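Plestton School District Makerspace Program: Questions Parents and Teachers Keep Asking

Is this just another fad?
Could be. We bought interactive whiteboards once, too. The district agreed to a trial in four schools starting in January, and Nia Rowlands, who coordinates it, has asked that we stop calling it a transformation until someone can show what changed.

Does making things in class raise test scores?
We have no evidence that it does. Vendors sent us plenty of charts, mostly drawn from schools that already wanted the equipment and already had keen teachers. If your reason for supporting the program is math scores, please wait for our own results before you get excited.

What does it cost?
The starter budget is $3,079 per school. That covers two printers, hand tools, basic electronics and filament for one semester. It does not cover repairs, which is where we expect the trouble. Lanavik quoted us a service plan at $700 a year per building and we have not signed it. Arwel Voyle is pricing spare parts so staff can do the simple jobs themselves.

Will my child spend the whole period watching a printer?
That was our worry as well. A small part can take around 40 minutes, and a class of sixth graders can't all print at once. Students draw and measure during class, and files run after school. Anyone who pictures a room full of kids each holding a finished object by the bell has been reading brochures. 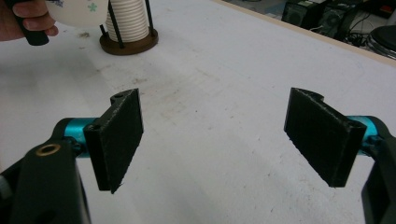 Black 3D-printed finger pads over a white tabletop.

Do teachers get training?
One day, plus an online course from Pichler that most people who tried it found thin. Rhydian Sayce ran a better session himself using a box of broken toys and a screwdriver set. We'd like more of that and fewer slide decks. Teachers are paid for the training day but, so far, not for the course. Several have complained and they have a point.

Do students need to know how to code?
No. Some units use block coding and some use none. We would also be careful with the claim that every child will need to code for a living, because people have been saying it for a long time and the jobs keep changing.

Why not use the Dakholm curriculum?
We looked. It's tidy, but every project ends with the same object in the same color, and the license has to be renewed every year. Mal-soon Noh is adapting lessons our own teachers already had.

Who decides if the program continues?
The school board, after the trial. Staff will report what was used, what sat in a closet and what students could do at the end that they couldn't do at the start. Surveys asking whether kids had fun will be included but won't carry much weight.

Can I visit?
Yes. Write to Iolo Humphreys through your school's front office and say which building you want to see.

Last updated July 28, 2024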